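Do we need a shoe drawer for every shoe?

Oct 23, 2020

I have been reading storage advice again, which I should know better than to do. The latest is a long guide from Tratero, who would like me to believe that my hallway is a mess due to a lack of containers. They sell containers. Their starter set for a narrow hall comes to 1,594 dollars before delivery, and the guide mentions that figure exactly once, on page 27.

I'm not against tidying. I did the whole hall in July and it took a weekend. What I doubt is the idea that every object needs its own little home. 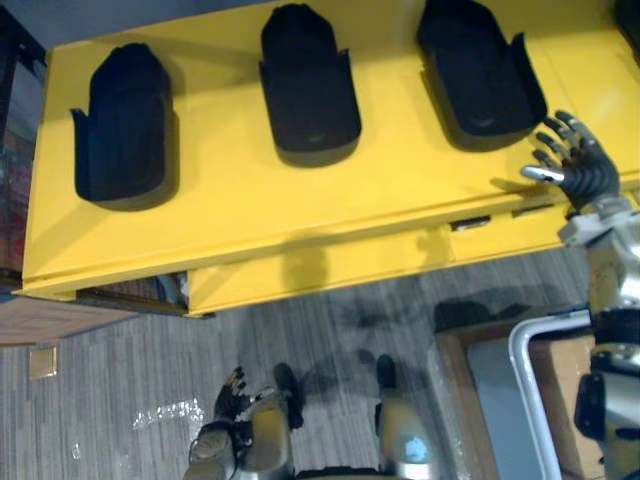

My own shoes live in a heap by the door, and I have never lost one. The guide says a heap "costs you time every morning" but gives no number, and I timed myself: 2 seconds, maybe less. Compare that with three black foot-shaped holders spaced along the top of a yellow cabinet. I like the yellow. But a flat top is the most useful surface in any room, and that is a lot of it given over to holders.

Valtham does a plain bench for 69 dollars. You sit on it, you push things under it. The reviews complain that it "does nothing" - fine by me. I may still end up buying one, though the delivery times look made up and I'd want to see the legs first.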